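Padura pick-and-place – collecting week

Gallery | Bridgate bench | Posted Thursday

Quick page, no time for a proper write-up. We're gathering demonstrations for the Padura model, the one that is supposed to learn "put it in the basket" without us hand coding every reach. Someone drives, the arm follows, everything gets logged. Then again. Then again.

Target is 600 good episodes before the next training run. Good means: one object, one clean grasp, one release, arm back to start. Anything with a regrasp goes in a separate folder. We used to throw those out. Stopped doing that after the Restrepo set, where the model had never seen a fumble and had no clue what to do once it made one.

Blocks of 20 episodes, then swap drivers. Longer than that and people get sloppy – you can see it in the logs, the approach gets faster and the release gets higher. 15 minutes off between blocks if you're driving again the same day.

Basket moves between episodes. Please move it. Last round it sat in nearly the same spot for two whole blocks and the policy learned the spot and not the basket. Slide it, turn it, put it near an edge, let it drop half out of the wrist view. The model has to cope with that later so it may as well see it now. 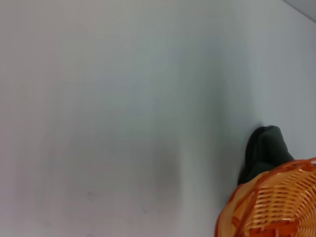
Wrist view, orange basket down in the corner, dark shape above it that's probably the gripper, bare table for most of the rest. Gets used as is.

Same goes for lighting. Blinds up, blinds down, overheads on one side only. Write down which in the notes field, one word is fine. Don't wipe the table down specially before a block either, small marks on the surface are ok and we want the variety.

Things that went wrong so far, so you dont have to repeat them:

Wrist stream and joint log drifted apart on the morning blocks. Clock sync now runs at the start of every block. If the light on the logger is still blinking, wait.

Flestex pads on the fingers wear faster than we planned for. Check them at each driver swap. If the edge is curling, change both, never one.

Wrist cable snagged on the far side reaches. Rerouted, extra slack at the elbow. Still worth a look before long reaches.

Two blocks saved with the wrong task label. Fixed by hand, took most of an afternoon. Label first, then drive.

About the labels – keep the sentence short and plain. "Put it in the basket" or "take it out of the basket". No adjectives unless there are two baskets out. Somebody wrote a whole paragraph on one and teh parser choked on it.

What we keep per episode: wrist stream, overhead stream, joint positions, gripper opening, task sentence, driver initials, pass or fail. Pass/fail is the driver's call, made right away. Don't go back and change it later from the video, leave a comment instead and it gets looked at in review.

Review is at 4 pm, bring the block numbers you weren't sure of. Anything not flagged by then goes into the training split.

More pictures once the take-out task starts. Different start pose for that one, and the basket starts full, so resets are going to be slow. Overhead stream gets its own page, files are too big for this one.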